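Open day at Fasovbridge: the toy room

I had been told the Brudley people did a good open day, so I drove the 13 miles on 6/1/22 to see what all the fuss over toy storage was about. I have two kids and a hallway full of stuffed animals. I'm exactly who this is meant for, and I went in expecting to be sold something.

Parking was bad. The sign said to use the lot behind the main building, which was full by ten, and I ended up on the street with a two-hour limit. Sign-in took a while too. They had printed 151 name tags in no order I could work out, and mine said Cameron Ines, with one n.

The opening talk was by Vesna Bošković, who runs the Wosus method classes. The method is that every toy has one home and goes back there before supper. Fine. My mother had the same method and didn't charge for it. The full course is $455, and when I asked what you get in the later sessions that you don't get in the first, the answer was "confidence." I wrote that down.

Milovan Halilović was better. He talked about soft bins against hard ones and admitted that fabric bins slump once they've been through a few years of being dragged around by the handle. He still prefers them for plush toys because kids don't pinch their fingers and you can shove the whole thing under a bed - if your bed is high enough, and mine aren't. He had no good answer for dust. A woman near me asked about lids and he said lids are where tidying goes to die, which got a laugh, but I'd have liked to hear more. We have lids at home and they work okay.

Lunch was sandwiches. The egg ones went first.

In the afternoon we could wander between rooms. The toy room was the one I'd come for, and it was plainer than the flyer made it sound: white block walls, gray carpet, a table with a blue cloth over it. I was hoping for a mess. The flyer said "real family clutter," and I have seen real family clutter, and it has puzzle pieces in it and half a cracker. What they had on the cloth was a stuffed zebra and a pastel unicorn, with a light gray fabric bin at one end to put them in. Anyone can find a home for two animals. I'd like to see the Wosus method take on my daughter's room in November, after her birthday.

I will say the bin was a decent shape, long and open at the top with a loop handle on the end, and I could see it fitting on our hall shelf. I asked where to buy one and was pointed to the course sign-up sheet.
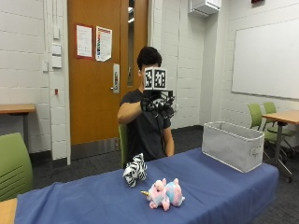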